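Symonenko refurb shop open day, Stavport, August 11, 2026

Got there late, parking a mess. Tour had 45 min left so straight to the teardown benches. Old office desktops mostly, side panels off, you can lean right in and look. 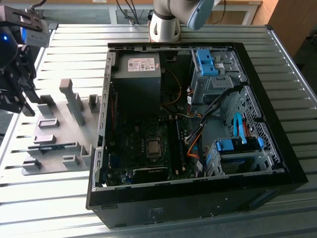
Tower on its side at the teardown bench, blue drive latches top right

Loved the slatted metal tables. Wires everywhere tho, orange, yellow, red. Didnt get to the parts shelves. Coffee was ok. Next open day is in October, go early.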